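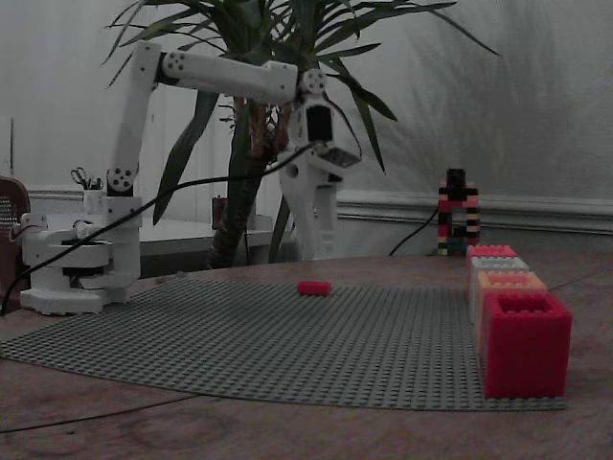
第三章　桌面的安装、上油与日常保养

本章适用于 Pirine 系列实木桌面，配 Breko 钢制桌架。桌架的拼装见第二章。如果您购买的是单独的桌面，准备装在自备的桌架上，请先看 3.2 节末尾的说明，再从 3.3 节开始。

3.1　开始之前

桌面到货后不要马上安装。拆掉外层纸箱，保留内层的薄膜，把桌面平放在将来使用的房间里，底下垫四根等高的木条，放置三天。第三天把薄膜全部揭掉，再放一天。房间应保持平常的温度，不要开着窗，也不要对着暖气或空调出风口。

放置期间桌面可能出现轻微的弯曲，通常装上桌架之后会恢复。如果放满四天以后，用直尺靠在桌面上仍能看到明显的缝隙，请不要安装，按保修卡上的方式联系经销商，并附上直尺靠在桌面上的照片。

需要准备的东西：

随桌面附带的螺丝包（内有木螺丝、平垫圈、长圆孔垫片）
十字螺丝刀，或者可以调节扭力的电动螺丝刀
卷尺和铅笔
两块旧毯子或厚毛巾
Naretti 桌面油一罐（首次上油用，另购）
不掉毛的棉布若干
80 目砂纸（只用于 3.6 节的深划痕修补）
细砂纸或白色百洁布
丁腈手套
一个带盖的金属桶，装半桶水

注意：桌面较重，搬运和翻面必须两个人。翻面时先把桌面立在长边上，再慢慢放倒。不要让桌面的角先着地。

3.2　把桌面装到桌架上

1. 在地上铺好毯子，把桌面正面朝下放在上面。正面的木纹经过挑选，底面贴有一张白色的编号标签，不要弄反。

2. 把拼好的桌架倒过来放在桌面底部。桌架的横梁应与木纹方向垂直。

3. 用卷尺测量两根横梁中心之间的距离，调到 975 毫米。两端各量一次，两次的读数应当一致。如果不一致，松开第二章里装上的四颗调节螺栓，校正以后重新拧紧。

4. 量出桌架到桌面四边的距离。左右两边应相等，前后两边也应相等。用铅笔在每个固定孔的中心做记号。

5. 取下桌架，查看记号。桌面底部已有预钻的导孔，记号应落在导孔上。偏差在一个孔以内可以微调桌架，超过一个孔说明横梁的间距没有调对，请回到第 3 步。

6. 重新放好桌架。每个固定孔先放长圆孔垫片，再放平垫圈，最后拧入螺丝。长圆孔的长边应当横着木纹。

7. 先把所有螺丝都拧进去一半，再按对角的顺序逐个拧紧。拧到垫圈不能用手指转动为止，然后回退四分之一圈。

8. 两个人一起把桌子翻正。轻压四个角，如有晃动，调节桌脚底部的螺旋脚垫。

小心：第 7 步的回退不能省略。实木桌面会随季节变宽或变窄，螺丝锁死以后木头没有活动的余地，容易从端头开裂。由此造成的开裂不在保修范围之内。

小心：不要换用更长的螺丝。附带的螺丝是按桌面厚度配的，长一号的就有可能从正面顶出来。

关于自备桌架：只要横梁上有长圆孔，或者可以在横梁上加开长圆孔，就可以使用。没有长圆孔的桌架，可以另购 Breko 的 Z 形扣件，每边三个。不要用胶水把桌面粘在桌架上。玻璃桌架、折叠桌架和带升降功能的桌架，请先向桌架的卖方确认承重。

3.3　首次上油

Pirine 桌面出厂时只做了一层薄底油，可以防止运输途中沾污，不足以应付日常使用。请在安装后一周内完成首次上油。上油前不要在桌面上吃饭或者放杯子。

选一个能开窗通风的时间。从第一遍油到可以正常使用，中间要间隔几天，请把这几天安排好。

1. 用微湿的棉布把桌面擦一遍，包括四条侧边。木头表面会略微起毛，属于正常现象。等两个小时，让桌面干透。

2. 用细砂纸顺着木纹轻轻打磨，去掉起毛。用力要轻，只靠手掌的重量就够了。侧边和边角只擦一下，不要反复打磨。

3. 用干布擦净粉尘，再用吸尘器的软毛刷头吸一遍。

4. 戴上手套。把 Naretti 桌面油摇匀，开盖后再用干净的木棍搅一搅罐底。

5. 用棉布蘸少量油，从桌面的一头开始，以打圈的方式抹开，最后顺着木纹收一遍。油层应当薄而均匀，不应有积液。

6. 等 15 分钟。

7. 换一块干净的棉布，把没有吸进去的油全部擦掉。擦完以后用手背轻触桌面，不应有粘手的感觉。

8. 桌面底部也要上一遍油，可以在翻面之前做，也可以仰着做。底部只需一遍，不必打磨。

9. 隔一夜，重复第 2 步到第 7 步，上第二遍。第二遍的用油量比第一遍少一半。

10. 两遍油之后，再等三天才可以擦水，等七天才可以放热杯子（须用杯垫）。这段时间可以放书、纸张和其他干燥的东西，不要铺桌布。

警告：沾过油的布在堆放或者揉成团时会自己发热，有可能起火。用完的布立即浸入装水的金属桶，盖好盖子，或者在室外摊平晾到完全发硬后再丢弃。不要放进垃圾袋，不要塞进衣袋，也不要放在车里。

警告：油罐要放在儿童和宠物接触不到的地方。误食不要催吐，带着罐子去就医。

第 7 步没有擦干净的地方，第二天会发亮发粘。处理方法是用新布蘸一点油在发粘的地方抹开，几分钟后连同旧油一起擦掉。如果已经过了三天以上，油膜已经变硬，就要用白色百洁布蘸油打磨，磨平以后再擦干。

用油量因桌面大小和木种而不同。油罐侧面有对照表，表上的数字按两遍计算，不含底部。剩下的油把罐口擦净，盖紧，倒置片刻让油封住盖缝，然后正放保存。

3.4　日常使用

上过油的桌面可以当餐桌，也可以当书桌、工作台或者孩子的活动桌。下面几条对各种用途都适用。

热：锅、烤盘、刚泡好的茶壶，一律用隔热垫。软木垫和毛毡垫都可以，不要用薄塑料垫。笔记本电脑可以直接放，长时间高负荷使用的最好垫高一点，让底下通风。

水：洒了就擦。白水在油面上停留半个小时通常没有痕迹，酒、醋、咖啡、酱油要尽快擦掉。花盆必须有托盘，托盘底下再垫三四个小毡脚，让空气流通。浇水之后看一眼托盘外面有没有水渍。

光：桌面在日光下会慢慢变色，浅色木种变深，深色木种变浅。头三个月里不要让同一件东西一直压在同一个地方，每隔一两周挪动一次。桌布、键盘垫、积木底板、切菜板都算在内。三个月以后变色的速度会慢下来。

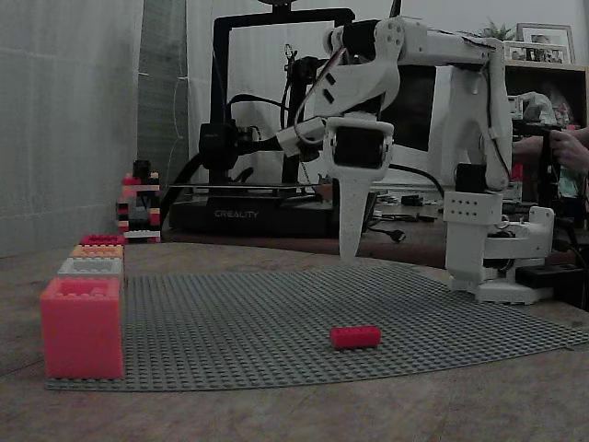

图 3-4　放在木桌面上的灰色积木底板和一块红色积木。大面积平放的物品应定期移开。

压痕和刮痕：有硬脚的东西要贴毡垫，例如台灯、花盆托盘、显示器底座。毡垫里会嵌进砂粒，隔一段时间翻过来看看，脏了就换。较重的物品要抬起来再移动，不要拖。

橡胶和软塑料：有些防滑脚垫、鼠标垫和餐垫含有增塑剂，长期接触会让油面发软，留下一圈印子。买来新垫子，可以先在桌面底部贴一小块试一周。没有变化再放到正面。

胶带：不要在正面贴胶带。必须贴的时候用低粘度的美纹纸，当天揭掉，揭的时候顺着木纹慢慢往回拉。

书写：圆珠笔隔着一张纸写字会在软木种上留下印痕，请垫一本本子或者一块写字板。记号笔的渗透处理方法见 3.6 节。

夹具：夹式台灯、显示器支架、手摇削笔器这一类夹在桌边上的东西，上下两面都要垫硬纸板或者软木片。夹紧到不晃动即可。支架的夹口不要正对着桌面的拼缝。

3.5　清洁与补油

每天的清洁用干布或者微湿的布就可以。布要拧到不滴水，顺着木纹擦，擦完再用干布带一遍。

较油腻的时候，在一盆温水里加一小勺 Naretti 木皂，搅匀，把布浸湿后拧干使用。擦的时候一次做完整张桌面，不要只擦脏的一块，不然会留下一个颜色较浅的圈。

不能使用的东西：厨房去油剂、含氨的玻璃水、漂白水、酒精湿巾、去污粉、钢丝球、蒸汽拖把、含硅油的家具喷蜡。三聚氰胺海绵（俗称魔术擦）会磨掉油层，也不要用。

房间湿度保持在 40% 以上比较合适。冬天暖气开得足的房间，可以在桌子附近放一台加湿器，喷口不要朝着桌面。湿度长期过低时，桌面的端头会出现细小的裂纹，湿度回升以后多半会合拢。合不拢的，在细缝里抹一点油，不要填腻子。

补油的时间根据使用情况来定。判断方法：在桌面常用的位置滴几滴清水，等几分钟。水珠立着不散，说明油层还好。水滴摊开，擦掉以后颜色变深，说明应该补油了。每天吃饭的桌子，通常半年补一次；只用来看书写字的，一年一次就够。

补油步骤：

1. 前一天晚上用木皂水把桌面擦干净，晾一夜。

2. 用白色百洁布顺着木纹轻擦一遍，擦净粉尘。

3. 按 3.3 节第 4 步到第 7 步上一遍油。

4. 隔一夜再使用。三天之内不要用湿布擦。

局部补油也可以，但是新旧交界的地方会有一点色差，一般一两周以后就不明显。餐桌上常坐人的位置磨损最快，可以只补这几处。

提示：补油前把桌底的螺丝看一遍。有松动的拧紧，再按 3.2 节第 7 步的方法回退。

3.6　小毛病的处理

白色的水圈。热杯子或者湿气造成，在油层里面，没有伤到木头。先放两天看看能不能自己消退。没有消退的，用棉布蘸一点油，在白圈上打圈揉几分钟，擦干，隔天再看。一般做两次就能去掉。

黑色的斑点。多半是铁器沾水以后留在桌面上造成的，常见于含单宁较多的木种，例如橡木。用细砂纸轻磨，磨不掉的可以用草酸溶液。草酸有毒，请戴手套，按包装上的说明操作，用后以清水擦三遍，干透以后补油。不熟悉这类操作的，请找家具维修人员。

浅划痕。指甲滑过去感觉不到的，补一次油就看不出来了。

深划痕。指甲能卡住的，先用 80 目砂纸顺着木纹打磨划痕及周围一掌宽的范围，磨到划痕底部，再换细砂纸磨到手感和旁边一致，最后上两遍油。打磨的范围要由内向外渐渐减轻，不要磨出一个坑。

凹坑。木纤维被压下去而没有断开的，可以用湿布和熨斗。把棉布浸湿拧干，对折后盖在凹坑上，熨斗调到中温，压几秒钟，拿开看一下。木纤维吸了水汽会鼓起来。重复到平整为止，干透以后打磨、补油。木纤维已经断开的，这个方法没有用。

记号笔和墨水。刚沾上的，用木皂水擦。已经渗进去的，用棉布蘸油反复揉，墨迹会随着油一起带出来一部分，剩下的打磨掉。

蜡和口香糖。用布包着冰块敷到发脆，再用塑料刮片平着推掉，不要用刀。

胶水。白胶用温湿的布捂软以后擦掉。瞬间胶等它完全硬了再用细砂纸磨去，不要用丙酮，丙酮会连油层一起溶掉。

发粘。整张桌面发粘，通常是上油以后没有擦干净，处理方法见 3.3 节末尾。只有一两处发粘的，看看那里是不是放过橡胶脚垫。

拼缝处有高低。用手摸得出、眼睛看不出的，属于木材的正常活动。高低差能卡住纸边的，请联系经销商，不要自行打磨。

3.7　搬家与存放

搬家时把桌面从桌架上拆下来单独包装。螺丝和垫片装进小袋，用美纹纸贴在桌架横梁上，不要贴在桌面上。桌面正面盖一层干净的棉布或者纸，外面再包毯子，四个角加纸护角。不要让气泡膜直接贴着油面，时间一长会印上圆点。

车上竖放，长边着地，用绑带固定，绑带和桌面之间垫硬纸板。

需要存放一个月以上的，选干燥、不见日光、温度变化小的房间，平放在等高的木条上。不要放在地下室和阳台。存放前上一遍油，正反两面都上。取出来以后按 3.1 节的要求放置，再行安装。

3.8　保养记录

建议把每次上油的日期、用的油、做了哪些修补记在下面的表里。申请保修时，经销商会问到最近一次补油的时间。第一行是填写示例。

日期：26/10/2024　项目：首次上油，两遍　用油：Naretti 桌面油　经手人：Conall Costello
日期：　　　　　　项目：　　　　　　　　用油：　　　　　　　　经手人：
日期：　　　　　　项目：　　　　　　　　用油：　　　　　　　　经手人：
日期：　　　　　　项目：　　　　　　　　用油：　　　　　　　　经手人：

备件（螺丝包、长圆孔垫片、脚垫、Z 形扣件）可向经销商订购，订购时请报出桌面底部白色标签上的编号。Yupanqui 系列的抽屉和线槽与本桌面通用，安装方法见第四章。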